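Bitarholm releases planner update for kitchen work

Bitarholm has released a new version of Uler, its motion planning software for robots that work in home kitchens. The update changes how the planner handles reaches between a countertop, a sink and an open dishwasher, where racks and doors leave little room for the wrist.

Earlier versions planned each reach from scratch. Uler now keeps a store of 268 partial paths and joins them as the camera view changes – a method the company calls stitching. A new plan is ready in 30 milliseconds, according to Csenge Lakatos, who leads the planning group.
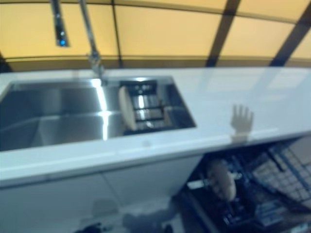

Vol. 30, No. 2

Round, flat items such as a disk standing on edge in a rack remain a hard case for the perception side. Seen edge-on, they give the depth model few points to work with. The new version holds its last good estimate until the camera has moved far enough to check it.

"We would sooner have the arm wait than guess," Lakatos said.

Todor Dimitrov, who maintains the control code, said motion blur during fast head turns is next on the list. Frames that are too soft are now flagged and left out of the pose estimate. The logging tool, Trovero, marks them in the timeline.

The update is free to current license holders. A version for two-arm setups is planned for May.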